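I spent most of Sunday evening with a spreadsheet, trying to work out what our small robot setup is going to cost between now and December. I have put this off since spring. A few people have asked me how we budget for this kind of work, so the notes are going up more or less as I wrote them.

The plan is modest. We want one arm that can pick up household cleaning tools, turn them over and put them away in a box. To train it we need recordings of people doing the same thing by hand, seen from roughly head height, and that is where the first part of the money goes.

The arm is the big item. I had two quotes, one from Hillen and one from Flendus. Hillen came in at $3,654 with the gripper and the power supply. Flendus wanted $2,252, but that is for the bare arm. Their gripper is sold separately, the mounting plate is another line, and shipping is left blank until you order. I wrote to them twice to ask for a full figure and got the same PDF both times. I don't mind paying for parts one at a time, but I do mind not being able to fill in the cell.

Romain Gilbert, who shares the bench and half the bills with me, prefers the Flendus arm. He thinks we will replace any gripper within a few months anyway, so there is no sense paying for one in the bundle. He may be right. Brooms and mops are hard on grippers. The handles are all different widths and some of them are wrapped, so the grip changes along the length.

The recording side is cheaper and is already running. I set aside $300 for it and have spent $137, nearly all on fabric for the walls and ceiling. Plain white cloth was the best value on the list. Before that, every clip had our shelves in it. It does crease, and it picks up shadows, so the next purchase is probably a second light.

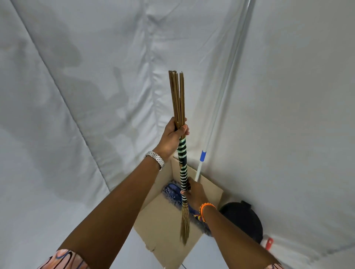
*Stick broom with a wrapped handle, held over the box. The blue mop head is already in there.*

The objects themselves cost very little. I had a line in the budget for a proper set of test items from Guillot, all measured and weighed, and I have taken it out. Ordinary cleaning things do the job for now. If we ever need to compare our results with another group's I will put the line back in.

Storage I got wrong. I planned for one drive and we need two, one to work from and one to keep in a different building. I also forgot spare cables the first time through, and a stand for the arm, which neither quote includes. Istiretti sells one that fits both models, and I am waiting for their price.

So the order for now is the second drive, the light, then the stand. The arm waits until Flendus sends a real total or until December, whichever comes first. If they still haven't answered by then I'll go with Hillen – it costs more on paper, but I can see all of it on one page. Romain has agreed to that in writing, in the comments column of the spreadsheet.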